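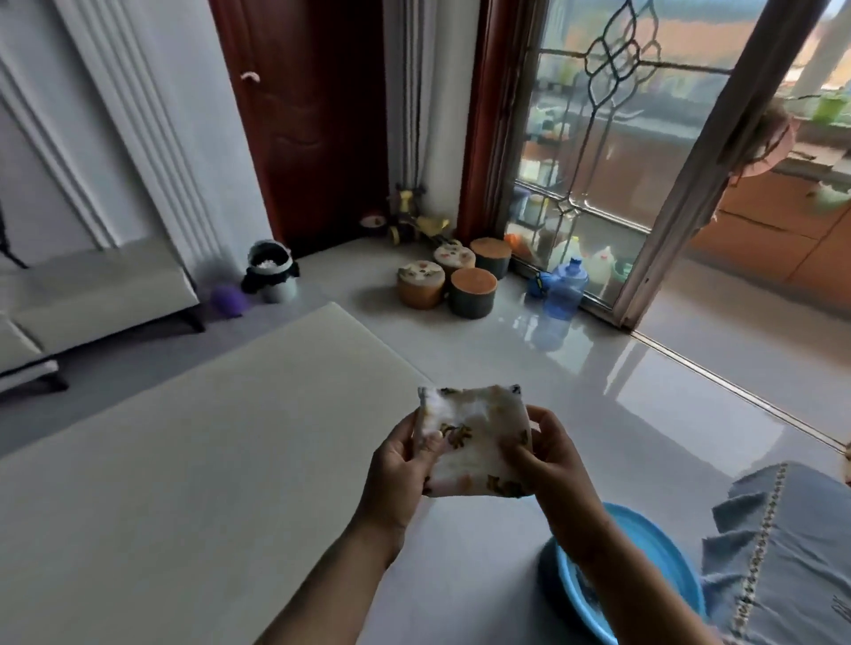
Section 14. Daily wiping of the Ollora low table

The matt top of the Ollora table needs a damp cloth and very little else. Use a small square of soft cotton, and keep a separate one for the table only. A printed cloth with a white background, with brown and golden motifs for instance, does the job well, as dirt shows up on the white parts. A round plastic basin is large enough for rinsing it.

Before you start
Clear the top. Put 15 ml of Wasside cleaner into the basin and add three litres of lukewarm water.

Caution: Do not use scouring powder, wire wool or bleach. Damage from these is not covered by the guarantee.

Wiping the top

1. Dip the cloth, wring it out hard and check that it no longer drips.

2. Start at the left edge and work towards the right. Rest your free hand flat on the part already done — this steadies you on the longer reach — and press down with the cloth bunched under your palm. Smudges and water marks show up as greyish patches on the pale surface, so go over these twice.
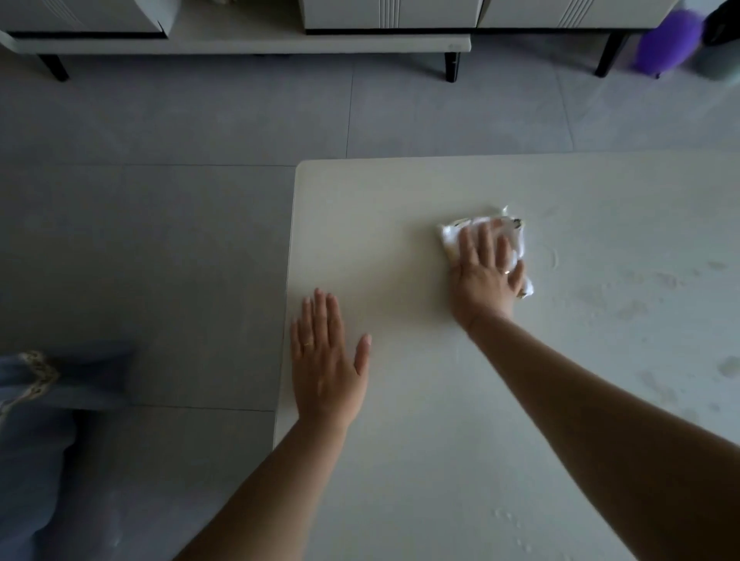

3. Rinse the cloth and wipe the edges and the rounded corners.

4. Dry the top with a clean towel. Drops left to dry by themselves will leave spots.

Note: Faint curved marks are usually cleaner that has not been rinsed off. Wipe again with plain water.

5. Empty the basin and hang the cloth up to dry.

Replacement feet and edge strips: quote part number 1661 when ordering.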